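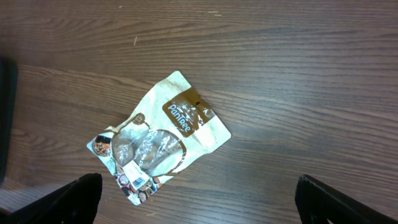

## Recording grasps on flat packaging

Flat pouches are the hardest items in the Bakker set. Follow the steps below for every session at the Grorholm bench. You need the arm, the wrist camera, the Zekitz recorder and the pouch bin.

1. Start the recorder and open the task `flat_pouch_pick`. Check that the wrist view shows both fingertips. If only one is visible, reseat the camera mount before going on.
2. Lay one pouch on the bare table. Don't smooth it out. Creases and glare on the film are part of what the model has to learn.
3. Turn the pouch to a new angle for each episode. A diagonal pouch like the PanTree one makes a good first placement: the fingers are open on either side, and there is clear table between them.
4. Press record, then wait one second before you move the arm.
5. Bring the fingers down slowly and close on a raised fold. If the fingertips slide over the film, open them and try again in the same episode. Keep up to two retries. After that, stop and mark the episode `fail`.
6. Lift, hold still for a second, and place the pouch in the tray. Stop recording.

Each episode should run under 400 frames. Longer ones are usually hesitation, and the Zekitz export script drops them.

Change the pouch every 15 episodes. Use both full and flattened ones, and log which kind you used in the `fill` field. Labels and barcodes may face up or down.

### Before you upload

Play back the first and last episode at normal speed. Look for dropped frames and for a hand in view. Delete any episode where you touched the pouch after pressing record.

Name the folder with the bench and the task, then copy it to the Bronard drive. The target for this task is 2000 episodes. We had 1326 at the end of September, and most of the missing ones are pouches lying near the table edge, so start there.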